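Getting scuffs and scrapes off a grey metal bin, and should I bother?
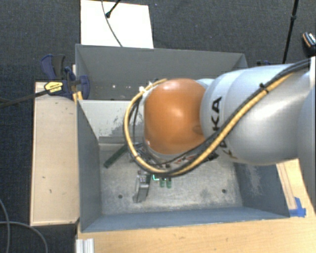

Plerance, February

I have inherited the big open metal bin from the back of our workshop, and with it the job of making it look respectable. The floor is bare metal, scuffed and smudged. The far wall has lost its coating in patches, and one of the side walls has a set of whitish scrapes that I have now spent two evenings rubbing with a damp cloth, to the great benefit of the cloth.

I'd like to know three things. Will the white marks come off or are they there for life? Can I repaint the worn bits without doing the whole thing? And there are two round holes in the floor, one towards each side. Do I plug them? Small parts have a way of finding them.

Budget is modest. My other half suggested a new bin, and the price in the Lamrani catalogue was 62 before delivery, so here I am.

tinlid_24

Whitish scrapes on a dark wall are often whatever rubbed against it, left behind. Try a plastic scourer with washing-up liquid first, then a little white spirit on a rag with the door open. If you can feel a groove with your fingernail it's a scratch and no amount of rubbing will help, though you may enjoy the exercise.

For the worn patches: rub down the edges with fine wet-and-dry until you can't feel a step, wipe, let it dry properly, primer, then two thin coats. Leave the floor bare. Anything you paint there will be scraped off by the first lot of parts you tip in, and then you'll have flakes in with your parts.

Don't plug the holes until you know what they're for. Could be drainage, could be where it bolts down. Have a look underneath. If they turn out to be neither, a rubber blanking plug costs pennies.

Sornach Sheds

Just paint it. I did ours grey and it looked lovely for a week.

marrowfat

Agree with most of the first reply, but I'd skip the primer if you only want it tidy. I touched up a bin with Lusar metal paint straight over bare steel and it's no worse than the rest of the shed, which I admit is a low bar. Colour match was hopeless. The tin said slate and it dried the colour of a wet pigeon.

If it's the parts going missing that bothers you, lay a bit of rubber matting on the bottom. It covers the holes and the scuffs in one go, and it comes out for a rinse. Measure the floor of the bin and not the top, if your sides slope in like mine. I have a spare mat if anyone wants one slightly too large.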